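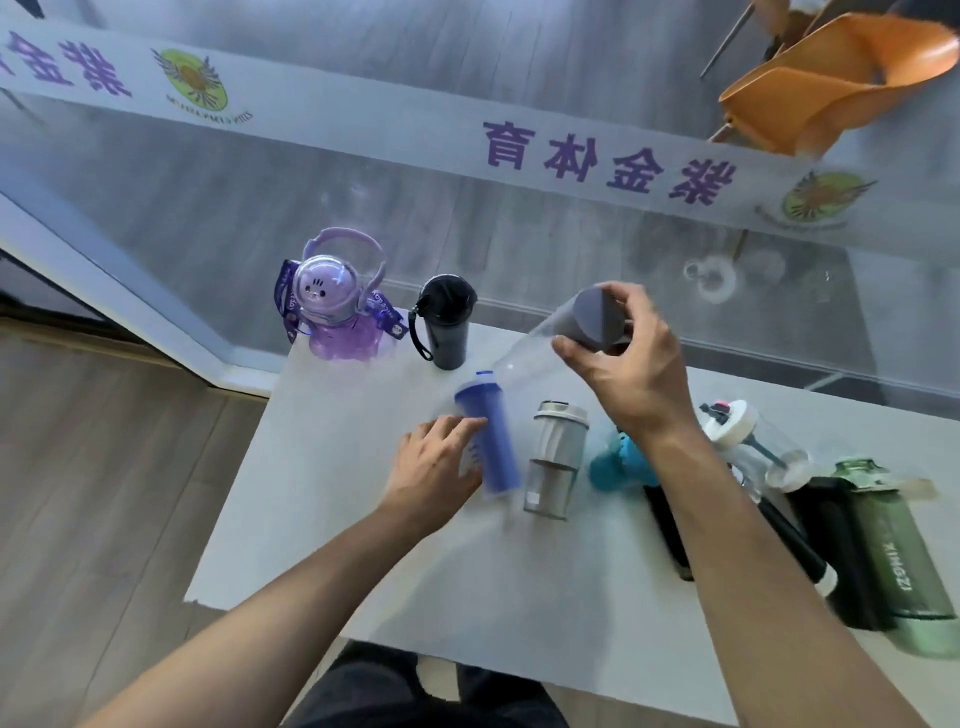
Bottles and tumblers on the sorting table at the Troststead hall

Unclaimed Drink Bottles: Collection, Care and Disposal

Members and visiting families are advised that the drink bottles left at the Troststead hall during January have been brought together on the white table beside the glass railing on the upper level. They may be claimed at the front desk during normal opening hours until 12th February. Bottles that have not been claimed by the close of business on that date will be dealt with under the lost property policy, as set out below.

Lost property at Troststead is now recorded in a single register. Bottles, tumblers and flasks account for the largest share of it by a wide margin. The register for last year lists 1,110 items in all, of which 342 were drink containers of one kind or another. Fewer than half of those were returned to their owners. The facilities office has reviewed how they are stored and has made several changes, which take effect with this issue of the newsletter.

Claiming a bottle

Please come to the front desk and describe the bottle before going up to the table. A short description is sufficient. Staff will ask for the main color, the type of lid and any strap, tag or printing that would help to tell it from others. Owners of children's bottles are asked to be especially careful on this point, as popular designs are often brought by more than one child in the same class.

Among the containers now held are a purple see-through children's bottle shaped like a kettle, with a lavender carrying handle and a cartoon animal face on its clear domed lid. It has a dark purple strap with white lettering. Also held are a black tumbler with a flip lid and loop strap, a clear bottle with a brushed silver metal lid, and a green frosted bottle with white lettering and a small tag at the neck. A clear sports bottle with a white lid and a pink and gray spout is held as well. A white and blue straw lid attachment is being kept beside it, and whoever claims the bottle should let staff know whether the attachment belongs with it.

A parent or guardian may claim on behalf of a child. Coaches may claim on behalf of their groups, provided that they sign the register for each bottle and enter the name of the group. Bottles will not be handed to other children to pass along. This was permitted in the past and led to a number of complaints.

Members who cannot come in person before the closing date may telephone the front desk and ask for a bottle to be set aside. It will be labeled with the member's name and kept behind the desk for a further 3 days. Requests of this kind cannot be extended.

Lids, straws and loose parts

Separate parts are difficult to match once they have been moved. For this reason staff will no longer place loose caps in a common bin. Each part found on its own will be put in a clear bag marked with the place where it was found, and the bag will be kept with the bottles from the same area. If a bottle is found with its lid beside it, the two will be bagged together.

Members looking for a missing cap, straw or seal are welcome to bring the rest of the bottle to the desk so that the fit can be checked. Please do not try parts from the table on bottles brought from home without a member of staff present.

Condition of bottles held

Staff will empty any liquid found in a bottle when it is handed in. Bottles are given a rinse with tap water and are left to drain before they go upstairs. They are not sterilized. Tea leaves, fruit and powdered drink mixes are removed where this can be done without taking the bottle apart. Infusers and fine strainers should be cleaned thoroughly at home before they are used again.

A bottle that shows mold, or that has a cracked body or broken spout, will be entered in the register and discarded the same day. The register entry will give its color and the type of lid. Members who believe that their bottle was discarded may ask to see the entry. The facilities office regrets that it cannot pay for the replacement of bottles left on the premises, whatever their condition or value.

After the closing date

Bottles in sound condition that remain unclaimed will be sorted a final time. Those suitable for further use will be offered to the Kunovness after-school program, which has asked for plain adult-size bottles for its equipment store. Bottles bearing a child's name will not be included. Metal bottles that are not suitable will go to metal recycling. Plastic bottles will be recycled where the material is marked and accepted locally, and the rest will be placed in general waste.

Straps and carrying loops in good order will be removed from discarded bottles and kept at the desk. Members who need a spare may ask for one at no charge.

Labeling

The facilities office asks all members to mark their bottles. A family name and a telephone number on the base are preferred. Writing on the side tends to wear away in the wash, and paper labels seldom last through more than a few sessions. Name tags tied at the neck are acceptable, although they should be short enough not to catch on bag zippers.

A supply of 2,000 waterproof labels has been purchased and will be available from the front desk at no cost to members. Each family may take one sheet. Additional sheets may be requested by group leaders for use with their teams. To apply the labels, wipe the surface dry, press the label down firmly, and allow it to stand overnight before washing.

Parents are asked to write the child's group as well as the name. Where two children in a group have the same bottle, it is helpful to mark the lid in addition to the base, as lids are frequently exchanged on the benches without anyone noticing.

Where bottles may be kept during sessions

Bottles should be placed on the shelves at the side of the playing area or kept in the owner's bag. They should not be left along the foot of the glass railing or on the stairs. Glass bottles are not permitted in the playing area at any time. Flasks containing hot drinks must have a lid that closes fully and should remain in the seating area.

At the end of each session, group leaders are asked to check the shelves and the floor beneath the chairs before the next group enters. Bottles found at that time should be taken directly to the front desk and should not be carried up to the table. Only bottles that have been entered in the register are to be placed there.

Questions about the register, or about a bottle believed to have been handed in before January, should be addressed to Kanokwan Yimyam in the facilities office. Written inquiries may be left at the front desk in an envelope marked Lost Property. Please include a daytime telephone number and, if possible, the session at which the bottle was last used.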